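Handheld demonstration

Handheld demonstration is a way of showing a robot a task by doing it yourself, with a gripper in each hand. I first tried it in July, and I still think it's the friendliest way in!

The older route is remote control, where you steer the real arms from a distance. Kwadwo Osei taught me on a Statport rig, and I needed 15 tries to pick up a spoon - he needed 3. With handheld grippers you just reach out and pinch (slowly, please). The patterned cubes on some models let a camera work out where each hand is.

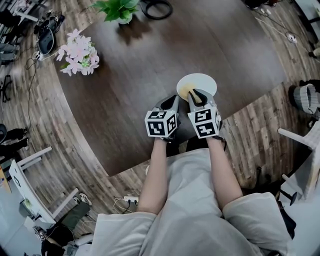 Handheld grippers at a dark brown table

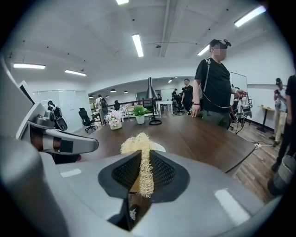
How many demonstrations you need depends on the task. My Brorkik set had 120 for one simple pick-up, and I've seen people go to 2000 for folding. Soft things take longer - they squash differently every time, so I like to vary the grip a little between takes.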